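Suche auf Mirora Kinderwissen
Suchbegriff eingeben Los

Warum dampft es, wenn wir kochen?

Vielleicht kennst du das: Du kommst in die Küche, auf dem Herd steht ein Topf, und über dem Topf wabert eine weiße Wolke, die sich langsam in der Luft verliert. Die Fenster sind beschlagen, und wenn du Lust hast, kannst du mit dem Finger ein Gesicht auf die Scheibe malen. Aber wo kommt die Wolke eigentlich her, und wohin verschwindet sie? Setz dich gemütlich hin, denn dafür müssen wir ein bisschen ausholen.

Wasser besteht aus winzig kleinen Teilchen. Sie sind so klein, dass du sie auch mit einer sehr guten Lupe nicht sehen kannst. In einem Glas Wasser liegen diese Teilchen dicht beieinander und rutschen ständig umeinander herum, so ähnlich wie Kinder im Bällebad. Wenn wir das Wasser erhitzen, werden sie immer schneller und wilder. Irgendwann sind viele von ihnen so flott unterwegs, dass sie sich von den anderen losreißen und davonfliegen. Aus dem flüssigen Wasser ist ein Gas geworden, und dieses Gas heißt Wasserdampf.

Und nun kommt etwas, das sogar viele Erwachsene überrascht: Echten Wasserdampf kann man gar nicht sehen! Er ist durchsichtig wie Luft. Die weiße Wolke über dem Topf besteht aus lauter kleinen Tröpfchen. Sie entstehen, wenn der heiße Dampf auf die kühlere Luft trifft und wieder flüssig wird. Das nennt man Kondensieren. Am Himmel passiert übrigens etwas ganz Ähnliches, nur viel größer – da heißt das Ergebnis dann Wolke oder, wenn es bis zum Boden reicht, Nebel.

Mit Dampf kann man auch wunderbar garen. Dafür gibt es Dampfgartöpfe: Unten kocht das Wasser, darüber sitzt ein Korb für das Essen, und obendrauf gehört ein Deckel, damit die Wärme schön im Topf bleibt. Ist der Deckel aus Glas, kannst du beim Kochen hineingucken, jedenfalls so lange, bis er von innen beschlägt.

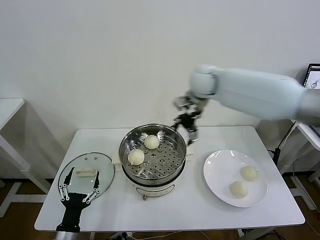 Wann kocht Wasser?

Am Meer kocht Wasser bei 100 Grad. In den Bergen geht es schon früher los, und das liegt an der Luft. Sie drückt nämlich auf das Wasser, und je höher du steigst, desto weniger Luft hast du noch über dir. In der Berghütte Haltavance, die 1.517 Meter hoch liegt, kocht das Nudelwasser deshalb schon bei ungefähr 95 Grad. Schneller fertig sind die Nudeln dort aber leider nicht! Das Wasser ist ja weniger heiß, und so müssen alle mit knurrendem Magen ein wenig länger warten.

Warum manche Griffe heiß werden

Wärme bleibt nicht gern an einem Ort. Sie wandert vom Heißen zum Kalten, und in manchen Stoffen kommt sie dabei sehr schnell voran. Metalle gehören dazu, ganz besonders Kupfer und Aluminium. Holz dagegen lässt die Wärme nur langsam durch. Darum kannst du einen Holzlöffel meist noch gut anfassen, während ein Metalllöffel in derselben Suppe längst zu heiß ist. Und darum fühlt sich Metall im Winter auch so eisig an: Es leitet die Wärme aus deiner Hand fort. Probier es im Dezember einmal an einem Gartentor aus, aber bitte nur kurz und nur mit trockenen Fingern.

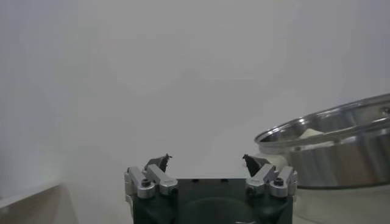
Silbriges Aluminium: ein guter Wärmeleiter

Zum Ausprobieren

Für diesen Versuch brauchst du keinen Herd. Stell ein leeres Glas 15 Minuten lang in den Kühlschrank. Hol es dann heraus und hauche es kräftig an. Es beschlägt! In deinem Atem steckt nämlich Wasserdampf, und am kalten Glas wird er wieder zu Tröpfchen. Nun warte ein bisschen und schau zu, wie die Tröpfchen langsam verschwinden. Sie verdunsten, auch ganz ohne Kochen – genau wie die Pfützen nach einem Sommerregen.

An heißen Dampf gehst du bitte nie mit der Hand. Er kann dich schlimm verbrühen, auch dort, wo du gar keine weiße Wolke siehst.

Kommentare (3)

Leseratte8, Samstag, 11. April 2020
Ich hab das mit dem Glas gemacht und es hat geklappt!! Mein Bruder hat danach alle Gläser angehaucht und Mama musste sie nochmal spülen.

Klasse 3b aus Bratlow
Wir möchten wissen, ob Eis auch verdunsten kann.

Mirora-Redaktion
Liebe Klasse 3b, ja, das kann es! Eis kann direkt zu Wasserdampf werden, ohne vorher zu schmelzen. Das heißt Sublimieren, und deshalb trocknet nasse Wäsche sogar bei Frost auf der Leine, nur eben sehr langsam.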